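Nuststead flat — the big clear-out, gallery page 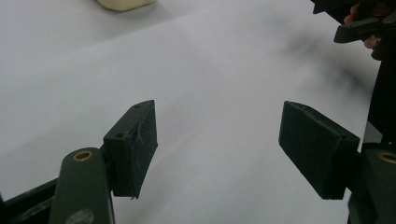 Nuststead, 2021-02-18

White tabletop, smooth, matt, a bit greyish in this light. Big soft shadow over on the right.

Quick page, typed up between loads. Will add to it if I get time, no promises. For anyone who asked how the flat is coming along, and for Rafail Liapis, who asked twice.

Where we are. Kitchen finished bar the top cupboards. Hall finished. Bedroom nearly. The back room still a heap, door kept shut for now. Started in September with one shelf and a roll of bin bags and it sort of grew from there.

The table is the Luik one, for those who remember it from the old place. Matt top, easy to wipe, shows every crumb. Paid 152 pounds for it second hand and carried it up the stairs in two goes, legs first. The plan is for it to be the sorting table until everything is through, then back to being a table for eating at. We've had dinner on our knees since new year so I'm keen.

How the sorting goes, as a few have asked. One lot at a time on the table, never two. Keep, give, tip. Anything that gets picked up three times and put down again goes in give. Rafail's rule, and a good one, though he broke it himself over the fondue set.

Books went first. 417 of them, I did keep a tally becuase the charity shop in town wanted to know before sending the van. Paperbacks mostly. Cookery ones stayed. Then the glasses, then the drawer of leads and chargers, most of them for phones long gone. Sheets and towels next, down to two sets per bed and one spare for guests.

Tools still to come. Also the sewing things, the tin of buttons, and whatever is in the tall box marked Gestent. Neither of us wrote on it. Heavy. Leaving it till last.

Cleaning the top — warm water, drop of washing up liquid, soft cloth, dry it off straight after. Tried the Sivent spray once and it left streaks, took longer to get those off than the tea. Mats under anything hot. No cutting on it please, boards are on the hook by the door.

Costs so far, for my sister who likes to know: 350 on the new shelving for the hall, fixings included. Skip hire on top, bill not in yet. Sold the old sideboard and the two armchairs, that more than covered the shelves.

Still going spare if anyone wants them: a clothes airer, one lamp with no shade, picture frames in all sizes, a box of jam jars with lids. Collection only, ring first, the bell sticks so give it a proper push. Jars go to the tip at the end of the month if no takers.

Next update when the back room is done. Might be a while. Thankyou to everyone who lent boxes — they are flat in the hall, names on, come and get them.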